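Getting through a wardrobe in February

I gave away more than half my clothes this summer and I'm writing down how it went, mostly so I remember what to do differently.

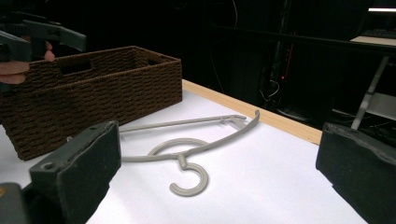 The reason was a move. My lease in the old place ran out and the new flat on Bielecka Street has one built-in wardrobe, and it's shallow. The old house had two big ones plus a spare room that had slowly turned into a third. I'd lived there 15 years. I measured the new rail before I signed and knew then that most of what I owned wasn't going to fit.

I started with the winter things. In February that's a strange job, standing in a hot room holding a wool coat, but it does help. You aren't cold, so you aren't tempted to keep a jumper for the sake of it. I had four navy jumpers that I would have sworn were different from each other. I kept the one without holes and the one my aunt knitted.

Shirts were harder. I used to work in an office that wanted a collar every day and I haven't worked there for years. I still had the lot, ironed, in a row. A few had gone yellow at the neck without being worn. Cotton does that if you put it away with any sweat or sunscreen left in it, even when it looks clean going in. I soaked the better ones overnight in a bucket of oxygen bleach and two came up all right. The rest became rags for the shed.

My neighbour Danilo Baluyot came over one evening to take the old bookcase and ended up staying to help. He was useful because he didn't know the history of anything. I'd hold something up and start explaining where I bought it, and he'd ask when I last had it on. If I had to work it out, it went in the bag. He also took a raincoat, which looks better on him.

The suits I took to Cyprian Kaczorowski, who does alterations out the back of the dry cleaner. I had three and wanted to know if any could be let out. He turned back the seams on the trousers and showed me how much cloth was in there. Two had plenty. The third had been trimmed close by whoever made it and there was nothing to work with. He charged me $100 for the pair, hems included, and had them done in a bit over a week. I wore the grey one to a wedding and could sit down in it, so that was money well spent.

Selling was mostly a waste of time. I put the better things up on Plureo, and in a month I made around $200, nearly all of it from one leather jacket and a pair of boots. The rest got a lot of messages asking for my lowest price and then silence. If I did it again I'd list only the things worth more than a tank of petrol and take everything else straight to the op shop.

On the op shop: ring first. Ours stops taking donations when the back room is full, and after Christmas it's always full. I drove over with the boot packed and had to drive home again. When I did get in, the woman at the counter told me they're short of men's shoes and work pants and have far too many business shirts. I left the shirts anyway, with her permission, and felt a bit bad about it.

They also don't want anything stained or missing buttons. I spent a night sewing buttons back on out of my mother's tin, and I enjoyed that more than any other part of it. None of them matched exactly. Near enough is fine on a cuff.

The things that didn't fit anywhere were the sentimental ones. My footy jumper from school. Dad's cardigan, which has never fitted me and still won't. I put those in a suitcase on top of the wardrobe with some cedar blocks and stopped thinking about it. One suitcase seems a reasonable amount of the past to be carting about.

What's left fits on the rail with room to slide things along, and I can see all of it from the door. I've worn a green shirt several times that I'd forgotten I had, because it used to be behind the coats. Washing is quicker too, although there's less slack if I let it go for a fortnight in wet weather. I ran out of socks in the second week and had to go and buy more — the only clothes I've bought since the move.

The linen cupboard still needs doing. I brought all the towels across without looking at them, and some of those are older than the car. There's also a doona for a bed size I no longer own, so if anyone nearby has a king bed and wants it, let me know in the comments. It's clean and there's nothing wrong with it apart from the colour.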